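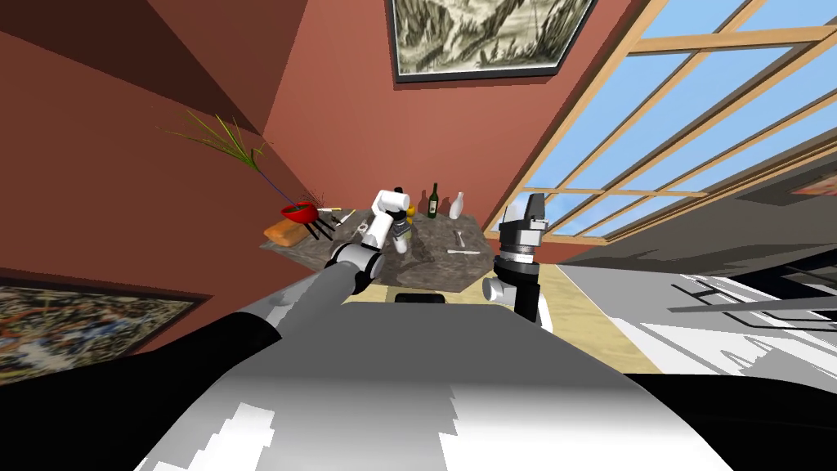 I have been rubbish at updating this blog, sorry. The last post was me moaning about the boiler, and the boiler is fine now, thank you to everyone who wrote in with opinions about pressure valves (Mum, I know two of those were you).

What I've been doing instead is robot club. Some of you will remember that I signed up for the evening class at Plollside College back when I thought I'd be soldering things. I have soldered nothing. I own a soldering iron, still in its packet, and it lives in the drawer with the batteries. The class turned into a club once the course finished and seven of us refused to go home, and the club has now entered the Wurneo, a student competition where you get a two-armed robot in a simulated house and a list of household jobs for it to do. Anyone enrolled anywhere can enter, and we count by the skin of our teeth.

So that's my evenings gone until August!

Who does what

Priya Obi is captain. She didn't want to be, but she was the only one who'd read the rules all the way through, and that was that. She and Donnie Leckie look after the arms, meaning all the business of getting a hand from where it is to where you'd like it to be without going through the furniture on the way. Anika Castellanos does the vision side. Thaddeus Nakamura keeps our one decent computer alive and gets cross if you put a mug near it.

I'm on "task scripts", which is a grand name for writing out in painful detail what the robot should try and in what order. It's like writing a recipe for somebody who has never seen an egg. I love it. I've started doing it in my head while I'm making tea, open left hand, move to handle, close left hand, and then I forget the tea.

The kitchen job

Every team gets the same rooms, and the one we've been stuck in for weeks is the red one. Terracotta walls, lovely big window, paintings up, a dark speckled worktop that I'd quite like in real life if I'm truthful. It's much nicer than my kitchen. My sister looked over my shoulder at it and asked how much the flat was.

The job is called Clear and Set and it sounds like nothing. There's a lot of stuff on that worktop, and certain things have to be moved and certain other things must not be touched. You've got a loaf at one end. Next to it there's a red bowl with a plant growing out of it, all thin grassy leaves, and the plant is on the must-not-touch list. Then bottles, little pots, bits of cutlery lying flat, which is the worst way for cutlery to lie if you have grippers for hands.

We drew the loaf as our first item. It sits right beside the bowl. You can imagine.

Donnie's first idea was to come at it from above with the left arm, quick down and quick up, and that put the elbow through the leaves nearly every time. Leaves count! I argued that they shouldn't, since they're bendy, and Priya read me the relevant paragraph out loud in her captain voice. Leaves count. So then we tried sliding the hand in low along the front edge, and that was better for the plant and terrible for everything at the other end of the reach.

The way it's going to work (fingers crossed, it's only half written) is that the left arm goes to a safe spot over the middle of the worktop first, has a think, and only then travels along to the bread. The safe spot was Anika's idea. She wanted it so that the hand would be in a known place before the vision part had to decide anything, and I wanted it because it makes my script shorter, and we've agreed to both be right.

The downside is that the middle of the worktop is where all the small stuff is. There's a little yellow thing and a grey can sort of thing right by each other, and the hand has to stop close enough to be useful and high enough not to clip them. We've been arguing over that height for a whole fortnight. I moved it up a bit, Donnie moved it down a bit, I moved it back up when he went to get crisps. Thaddeus has now locked the file.

The other arm

We didn't do anything with the right arm for ages. It stayed over on the window side with its gripper pointing up at the ceiling, and I got quite fond of it, like a person at a meeting waiting to be asked. But you lose time if you only ever use one hand, and the limit for this job is three minutes, and we were going over. Way over, in the beginning.

So Priya's plan is that while the left is busy with bread, the right goes for the cutlery at its own end. Flat fork, flat knife. The trick with flat things (I had no idea about any of this a year ago, I used to sell carpets) is that you don't try to pinch them where they lie. You nudge them to the edge so that a bit hangs over, and you take hold of the bit that's hanging. I did it on my own table with a butter knife and a pair of barbecue tongs to check, and it works beautifully, and I've got a dent in the skirting board from the one that got away.

Getting two arms to go at once is a whole other headache, because my script was written as one long queue and now it has to be two queues that wait for each other politely. I rewrote it over a long weekend at my aunt's in Godutside, where there is no signal and a lot of cake. It came to 268 lines, and when I got back Anika found that the first 37 of them did nothing whatsoever. I'd been setting things up and then setting them up again. She was very nice about it. She did print them out, though, and they are on the noticeboard.

Loretta Abernathy, who taught the original class and still drops in to see what we've broken, had the best suggestion of the lot. She said to stop running the full job over and over, and just start everything from the halfway point with the hands already where we want them. Left hand in by the pots, right gripper open and ready, go from there. It saves an age. I don't know why we hadn't thought of it, except that running the whole thing is more fun to watch.

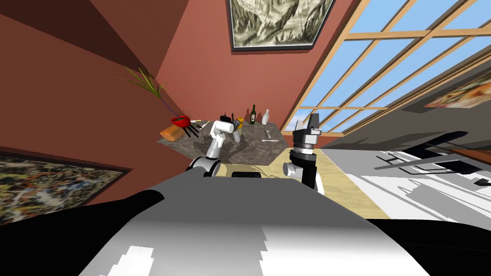

Things I've learned, in no order

Save before Donnie sits down.

A robot's elbow is always further out than you think it is. I look at the hand, everyone looks at the hand, and meanwhile the elbow is off having adventures.

Name your positions something sensible. I had one called "nearly" and one called "nearly2" and one called "bread ok", and when Priya asked which was which I had to go and stand in the corridor for a minute. They've got proper names now, apart from "bread ok", which stayed because everybody had got used to it.

If a run goes well, write down what you did before you tell anyone. I whooped, we all had a biscuit, and then I couldn't say which numbers I'd used.

You can get properly attached to a worktop. There's a green wine bottle and a white bottle at the back that none of our jobs have anything to do with, and I still wince when the arm swings that way.

What's next

Entries lock in August and we've got the kitchen plus two more rooms to get through, one of which has a wardrobe in it, and I've seen what the other teams are saying about the wardrobe. The team from Tran have apparently given up on it altogether and are putting everything into their kitchen. Priya thinks we should have a go regardless, as you get something for just opening the door.

If you're near Plollside and fancy it, we meet upstairs in the technology block at half six and you don't need to know anything. I didn't. Bring your own mug and keep it away from Thaddeus's computer.

I'll put the wardrobe post up when there's something to tell. The rhubarb post is coming too, I haven't forgotten, I've just got rather a lot of rhubarb.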